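4.2 Route handover at the Udville depot

The second set of trials dealt with the point where the driverless shuttle passes control back to a safety driver. Sovetti supplied two electric shuttles, and Mevness supplied the route software under the same terms as in the first set. The loop ran from the depot gate to the Ayala bus station and back, with six stops in each direction.

We logged 926 handovers between May and the end of the trial. A handover was counted when the driver's hands were on the wheel and the software had released steering. Handovers in the depot yard were left out because the shuttles were always driven by hand there. Of those logged, 99 were asked for by the software and the rest were started by the driver, most often at the unmarked crossing near the bus station.

Drivers had a minimum of 100 hours on the manual version of the route before joining the study. Arango and Quintero (the two raters) read each log entry separately and sorted it by cause: road layout, other traffic, weather, passenger request, or unknown. Where they disagreed, Nina made the final call. Disagreements were most common between road layout and other traffic — a parked truck that narrows a lane can fairly be put under either.

Driver requests fell in the first weeks and then leveled off. We do not read this as a change in the software, as the same version was used throughout. Interviews with the drivers point to habit. Several said they had learned which bends the shuttle took wide and had stopped reacting to them. One driver kept taking over at the same bend for the whole trial and told us he saw no reason to stop.

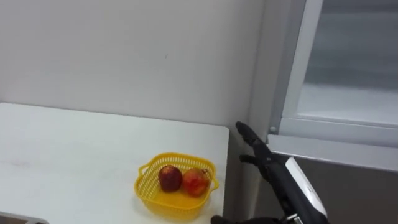

Figure 3. Small yellow plastic basket on a white tabletop.

Software requests followed a different pattern. They were grouped by time of day, with most falling in the late afternoon when the sun was low on the return leg. Taipe's earlier work on the same sensors found a similar effect on open roads, but his vehicles ran at higher speeds and the two sets of results should be compared with care.

Battery state had no clear link to either type of handover. The shuttles were recharged at the depot after every second loop and rarely dropped below half charge, so the range we could test was narrow. Coelho's model, fitted to 3000 simulated loops, predicts a small rise in software requests at low charge — we were not able to check this on the road.

4.3 Passenger responses

Passengers were given a short form on leaving the shuttle at Ayala. It asked whether they had noticed a handover and, if so, whether it had bothered them.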